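Trandcombe Makers and Tinkerers
Minutes of the May meeting, held on our visit to Mrema at Prurkotgate
Minutes taken by Hamish Trevaskis

Right, I've typed these up from the back of two envelopes, so if I've got you saying something daft, tell me and I'll fix it before next month. Carmela Leone was in the chair (well, on a stool by the door) and 28 of us made it, which is our best turnout since the soldering night. Apologies came from the usual people and from the whole of the woodturning lot, who had a fair on.

1. Last month's minutes
Agreed, apart from the bit where I wrote that the lathe was "fine". It isn't fine. The belt slips. Carmela asked me to put that in writing, so there it is.

2. Welcome and tour
Mrema's people gave us tea and a very good lemon cake and then walked us round in two groups. I was in the second, so I can only report on what we saw and on what I overheard from the first lot coming back down the stairs, which was mostly "wait till you see the big screen". The firm tries out all its table-clearing jobs in simulation first, using a program they call Jarkasport, and then moves on to a real arm in the workshop downstairs. We weren't allowed downstairs as there was some wiring going on, and I'll admit I sulked a bit.

3. The demonstration
Loved this! They had Jarkasport up on the wall and took us through how a job gets set up: you pick a room, you pick where the arm stands, and then you scatter things on the table and see whether it can cope. The room we spent longest on was a dining room, and several of us wanted to know who had done the decorating.

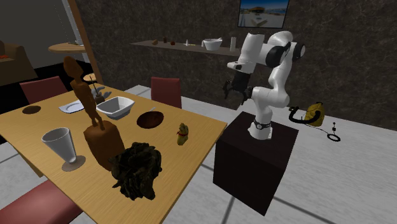 Dining room set-up in Jarkasport, arm at the right of the table with its gripper open and empty.

A lot of the talk was about the tall carved figure in the middle of the table. Our guide said thin, upright things are a nuisance to plan round, because the arm has to reach past them to get at the dishes behind, and one careless elbow sends the lot over. I asked about the footed glass and was told clear objects are a headache all of their own with the real cameras, so they like to have one in as many rooms as they can. Carmela wanted to know if the little golden-yellow rabbit with the red ribbon was there for a serious reason. Apparently small ornaments are good practice for gentle gripping, but I think somebody just likes it (I do too).

We then watched four runs. Two went well, with a bowl picked up and put down where it should be. In the other two the gripper closed on thin air, and we all groaned as if it were a penalty shoot-out. The guide was very good about it and showed us the log afterwards, which was over my head but had the programmers among us leaning right in.

4. Questions
How long does a room take to build? A couple of afternoons if the furniture is already in their library, a good deal longer if it isn't.
Can we have a copy of Jarkasport? No, but they'll think about lending us a cut-down version for the autumn.
Does it do washing up? Asked by me. No.

5. Our own arm
Carmela brought us back to business and asked where we'd got to with the club's own desk arm. The shoulder joint still wobbles. After what we'd seen, it was agreed to try it out in software before we break another servo. I've said I'll look for something free that runs on the old laptop.

6. Any other business
Whoever borrowed the long-nosed pliers, please bring them back. Subs are due. Carmela will write and thank Mrema, and will ask for the cake recipe while she's at it.

We finished at twenty past nine and I missed my bus. Next meeting is back at the hall in Trandcombe, usual time, and please bring a mug.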